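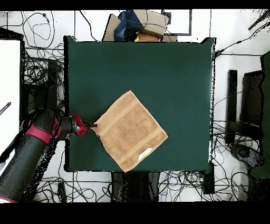
# Drondura towel set

Reading time: 6 minutes

Print this page | E-mail this page

Hello, and thanks for opening the README (hardly anyone does, I certainly don't). Drondura is a small set of recordings of a robot arm dealing with towels. I put it together because every time I tell people what I work on, they ask me when they can have one that does the washing, and I wanted a better answer than a shrug.

Short version: no, it can't do your laundry yet. It can do a bit of your laundry, slowly, if you bring it one towel at a time and don't mind which way up the label ends up. The long version is the rest of this file.

## What's in it

There are 600 episodes. An episode is one go at one towel, beginning with the towel on the table and finishing when it's folded, or on the floor, or when the 30 second limit runs out. I kept the failures in! Please don't filter them out on your first day and then write to me that the set looks easy.

Of the 600, I marked 526 as usable for training. The others have a dropped camera feed or a joint log that stops early, and they live in their own folder, `odd_ones`, in case you want them for something. I use them to test my loading script.

Each episode folder has:

- `head.mp4`, the view looking down at the table
- `joints.csv`, arm positions with a time stamp on every row
- `grip.csv`, how far open the gripper is
- `notes.txt`, whatever I typed at the time, spelling mistakes included

The notes are more use than they look. If a run seems odd, read the note before you mail me.

## The tasks

**Flatten.** The towel starts crumpled or twisted and has to end up lying flat. It needn't be square to the table.

**Half fold.** One edge over to meet the opposite edge. I give a pass if the edges are within two fingers of each other, which my mother would not accept.

**Corner pick.** Take hold of a corner and lift it clear of the table. It sounds like nothing, and I've spent more evenings on it than on both of the others together. A person feels for a corner without looking. The arm has to see it, get there at the right height, and close on one layer of cloth when there might be two. Too high and it shuts on air. Too low and it shoves the whole towel along in front of it like a cat with a rug.

The runs labelled `corner_turned` start with the towel at an angle to the table, and I'd ask you to try those early. My first model had only seen towels lying nice and straight and had more or less learnt where the table was. Turn the towel and it went confidently for a corner that wasn't there.

## So can it do the chores?

I gave the trained model 132 fresh attempts across the three tasks before I let myself write this section. Flattening is decent. I'd leave it running while I made a cup of tea, though I'd stay in the building. Half folds are all right when the towel starts flat and pretty hopeless when it doesn't, so really you want to chain the two, and chaining is where things go wrong: a slightly poor flatten makes a poor fold, and there's no step where the arm has a look at its own work and decides to start again.

And folding towels is a soft version of the job! Nobody in my house brings me a rectangle. They bring me a fitted sheet with a sock in it. Before any folding you've got to get the thing out of the basket, find out what it is, turn it the right way out and notice it's still damp. None of that is in Drondura. I tried shirts for one Wednesday afternoon and went back to towels.

People on the shop-floor side ask about this too. Ayele, the laundry that lent me towels, would like something to feed flat pieces into their big folding machine. That's a more sensible wish than a robot butler, if you ask me. The pieces are all one size, the light never changes, and a person is standing nearby anyway for the jams. I still wouldn't sell them this one. It's far too slow, and they'd be bored silly watching it.

## Things to know before you use it

- It's all towels. A model trained on this will not know what to do with a pillowcase.
- Sewn-on care labels confuse corner finding a bit. My Rikham detector (version two, in the `tools` folder) sometimes scores a label as a corner, and I haven't fixed it.
- Woven bands help a lot with working out which way a towel is lying. Plain towels are harder, so report your results on them separately.
- Success was judged by me, by eye, mostly after supper. I've gone back over the half folds and changed a few. Flatten needs the same treatment.
- The clock in `grip.csv` drifts a little from the one in `joints.csv`. Run `line_up.py` first.

## Splits

The train and test lists are in `splits/`. Please keep to them if you're publishing numbers. I split by towel, so no towel turns up in both, and scores drop quite a bit compared with a random split. Sorry, but the lower number is the one you'd get in a kitchen.

## Still to do

Hand towels, then tea towels. A version where two arms share the work is planned under the name Zullolham, but so far that's a folder with a README even shorter than this one was in August. If you've got your own towel recordings in the same layout, I'd love to add them, especially bad ones.

Contact: use the issues page | © Drondura project | Back to top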